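Larkar > Residents > House Meetings > Minutes

Minutes of the Larkar house meeting, 2026-04-10
Held in the downstairs kitchen. Started late, owing to the kettle.

Present: Mutua Koech (chair), Tatu Nyanda (minutes), four from the second floor, two from the first floor, one from the top who left during item 4.
Apologies: the other half of the first floor, who sent a note saying they agreed with whatever was decided. The chair asked that this be recorded in case it is needed later.

1. Minutes of the March meeting

Accepted, with one correction. The March minutes said the hallway light "had been looked at." The first floor asked that this be changed to "had been looked at but not touched." Changed.

2. Matters arising

Hallway light: still out. Mutua has the bulb. Mutua does not have the ladder. The ladder is believed to be on the second floor, and the second floor believes it is on the first.

Window latch in the stairwell: fixed with a part from Pokomard, and now so well fixed that it takes two people to open. Left as is until summer.

Shelf labels in the fridge: done. The shelf labeled "shared" has been empty for two weeks, so the system is being understood by everyone.

3. Money

The house account stands at 727 dollars. Out of this we owe 124 for the dryer repair, already agreed in March. Tatu reported that the Pastico quote for a new washing machine is 569, delivered, with the old one taken away. The meeting noted that this could be paid and would leave us with 34 dollars and a dryer.

Long discussion. The second floor feels the present machine has a few years left in it. The first floor, directly below the present machine, feels it does not. It was agreed to wait one more month and put 30 dollars from each room into the account in the meantime. One vote against, on the grounds that this is how we got the dryer.

Action: Tatu to ask Pastico how long the quote holds.

4. Laundry and linen

This took up most of the evening.

(a) Drying indoors. The rule stays the same: racks in the laundry room, nothing on the banisters. A towel has been on the second floor banister since the last meeting. Its owner was invited to come forward and did not. The towel will be moved to the lost box at the end of the week.

(b) Lost box. The box now holds eleven single socks, one pillowcase and a pair of swimming trunks that several people have described as "not mine" with more force than seemed necessary. Anything still in it at the next meeting goes to the charity shop, trunks included, if they will have them.

(c) Folding. Mutua raised the matter of clean clothes being carried upstairs in a heap and sat on for days. It was pointed out that Mutua's own clean clothes had been in the armchair by the window when this meeting began. Mutua said that was a separate matter. The chair (Mutua) ruled that it was a separate matter.

Proposal from the top floor: that washing be sorted and folded on the bed the same day it comes out of the dryer, the bed being the one flat surface in the house with nothing on it, provided it has been made first.

The bed with the 福 sheets, and some white laundry:
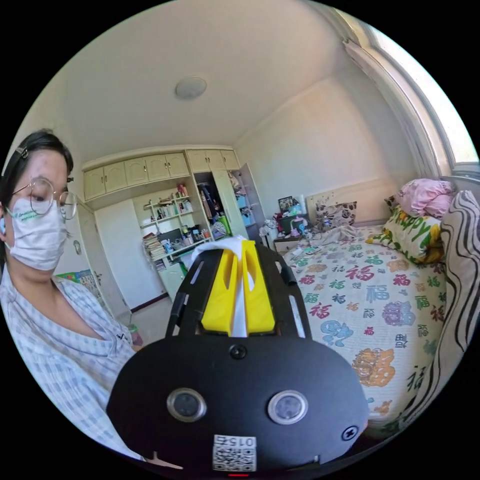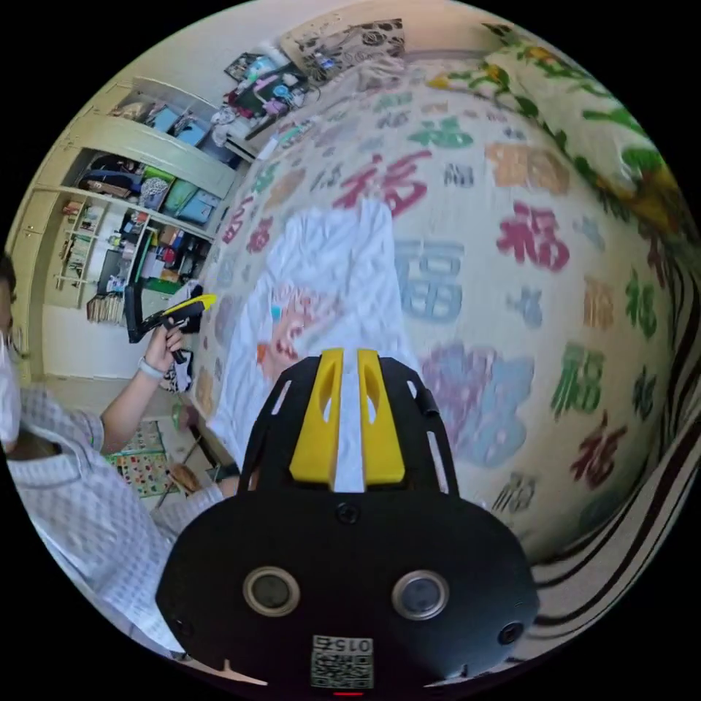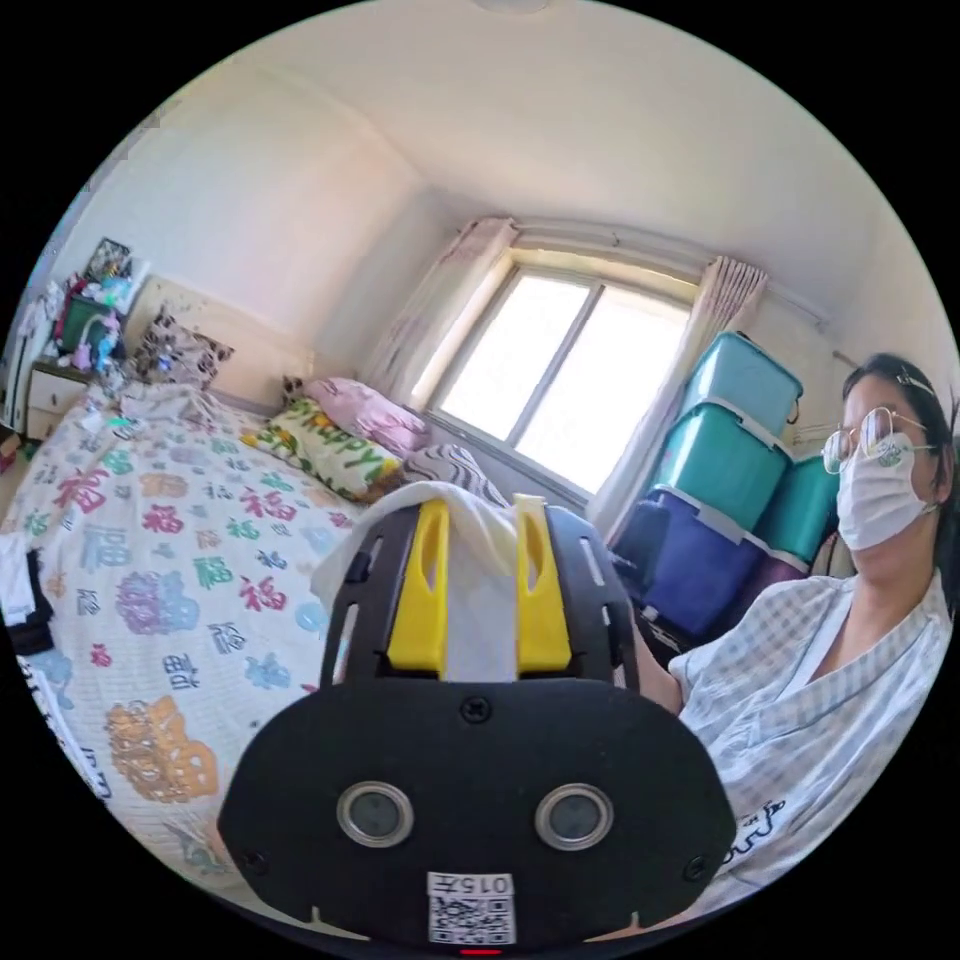
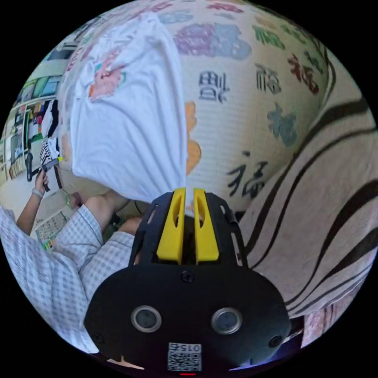
The proposal was carried as a recommendation. The second floor wanted "same day" changed to "same weekend," which was defeated, and then "where possible" was added to the end, which came to the same thing. T-shirts are to be folded in thirds, sleeves in. Rolling is allowed for people who were going to do it anyway.

(d) Bedding. Spare sets are to go back in the hall closet as a set, with the pillowcases inside the duvet cover – the method Tatu explained in March and again tonight. There was a request to be shown a third time. Tatu said the method has one step.

(e) Detergent. The big box of Yap is house detergent and is to stay in the laundry room. It has been found in the bathroom, on the stairs, and once in the oven, where it was being kept "out of the way." The scoop is missing. Until it turns up we are using the blue eggcup, which is now a scoop and should not go back in the kitchen.

Action: Mutua to buy a scoop. Action: everyone to stop using the eggcup for eggs.

5. Storage

The upper cabinets on each floor are to be gone through before the next meeting. Things with no owner come down to the kitchen table for one evening, then go. The first floor asked if this applied to the bread maker. It does. The bread maker has two defenders, neither of whom has made bread, and they were given until the next meeting to produce a loaf.

Suitcases may stay on top of wardrobes, as long as they are empty or the person knows what is in them.

6. Any other business

The recycling goes out at seven, and seven in the morning was confirmed as the one meant.

Someone asked if we could have biscuits at the next one. Agreed without a vote. To be paid for out of pockets, see item 3.

The ladder was discussed again – no change.

Next meeting: same kitchen, first week of next month, date to go on the fridge (own shelf, not the shared one). Tatu to chair, Mutua to take minutes, and Mutua is asked to bring a pen this time.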